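Teleop demo cell, pre-session check
Site: Gemitz, bench 2
Checked by: Gunnel Kristiansen
Date: August 28, 2026
Task: distribution box lid, remote control

1. E-stop within reach of operator. OK. Tested twice, second time with Otakar on the headset.
2. Arm speed capped at 25 per cent for lid work. OK, was on 40 when I came in. Who changed it?
3. Mat flat, box on mat. OK.
4. Cable at arm base clear of joints. OK, recheck after lunch.
5. Table edge. Adapter cord hangs over, needs a clip. OPEN
6. Helper stays across the table, one hand in at most. OK

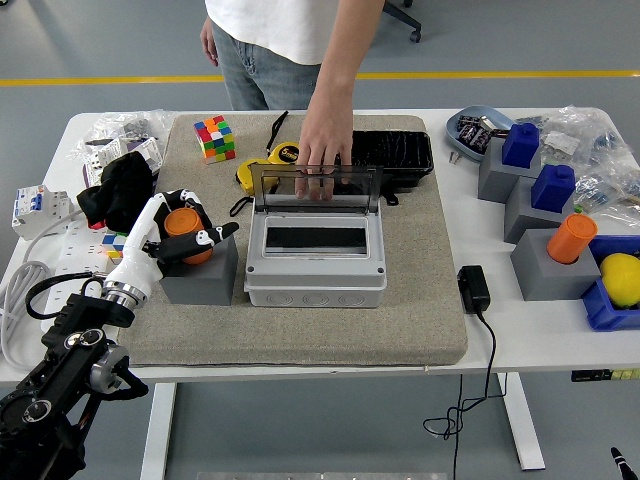

Can the helper touch the lid while the operator has control?
Only after calling "hand in" and hearing it back from the operator. No reply, no hand.

7. Grip force limit set before anyone goes near the flap. OK. Přemysl wants it lower, fine by me.
8. Recording light on, operater can see it. Light ok, bracket loose. OPEN
9. Spare parts kept off the mat. Bags at the table ends, leave them there.

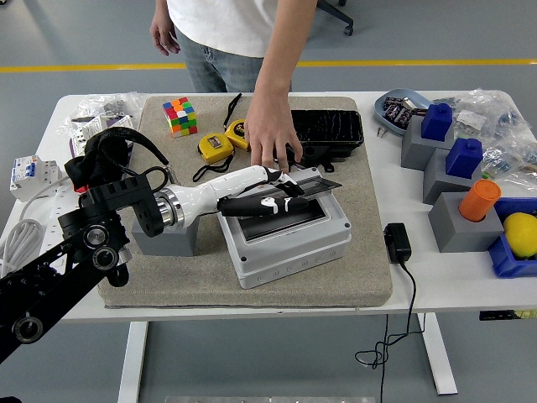 Bracket on item 8 needs the long screw, Grímur has them. Same fault in June, log entry 714. Dont start the next run till 5 and 8 are closed.

Signed GK, copy to Libor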